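Accueil | Animaux | Sciences | Jeux | Mon compte

Les robots savent-ils déjà ranger et trier à notre place ?

Réponse courte : un peu. Pas tout. Et pas vite !

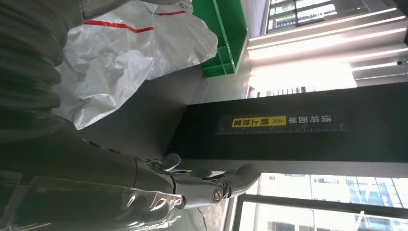

Prends un colis. Toi, tu l'attrapes, tu cherches l'étiquette avec l'adresse, tu le retournes, hop, posé. Deux secondes. Pour un robot, c'est une longue liste de problèmes. Où est le colis ? C'est mou ou c'est dur ? Elle est où, l'étiquette ? Dessus, dessous, sur le côté ?

Le pire, ce sont les sacs en plastique. Une boîte garde sa forme, facile. Un sac, ça se plie, ça glisse, ça brille sous la lampe. Chaque fois qu'on le touche il change de tête. Les chercheurs appellent ça un « objet déformable ». Les chaussettes aussi, d'ailleurs. Et la pâte à crêpes, n'en parlons pas.

Et les mains alors ? Il y a des pinces toutes simples, avec 2 doigts. Costaudes, pratiques. Et des mains avec des doigts articulés, un peu comme les tiennes. Elles peuvent faire plus de gestes, mais c'est beaucoup plus dur à commander. Il faut dire à chaque doigt où aller et quand sérrer. Trop fort, on écrase. Pas assez, ça tombe.

Ta main à toi sent tout : chaud, froid, lisse, lourd. Un bébé met des mois à apprendre à bien tenir sa cuillère. Le robot apprend aussi, en recommençant. Encore et encore.

Donc, aujourd'hui :
Aspirer le salon : oui, il y en a qui le font (gare aux cables).
Trier des colis : ça commence, dans certains entrepôts.
Plier le linge : très lentement.
Ranger ta chambre : non. Désolé, c'est encore pour toi.

Ce site utilise des cookies pour mesurer ses visites. Accepter | Refuser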